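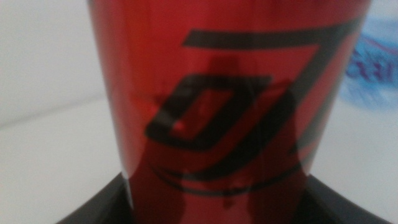
Re: [Kekana-list] Night bus to Holavham, again

> The company now says the 9 pm bus stops running in December
> because "demand is soft." Does anyone have real numbers? I
> counted two riders last night, and one of them was asleep.

I have the numbers, for what they're worth. Pruvisard, who run the thing, put them in the back of their yearly report, where they hoped the page count would protect them. The 9 pm carried 740 people last year. The noon bus to Prirnau, which is safe and getting new seats, carried almost 2,000, but it also runs twice as often and passes the only supermarket.

Soft, then, but so is the effort. The timetable at the Kekana stop still shows the old summer hours – I have stood there trusting it, in sleet. If you hide a bus well enough, people do stop catching it.

I'm writing to them this week and will post the draft to the list first. Please send corrections to the facts only. Last time we spent a month on the commas.

As for the sleeping rider, he paid full fare and I think he should count.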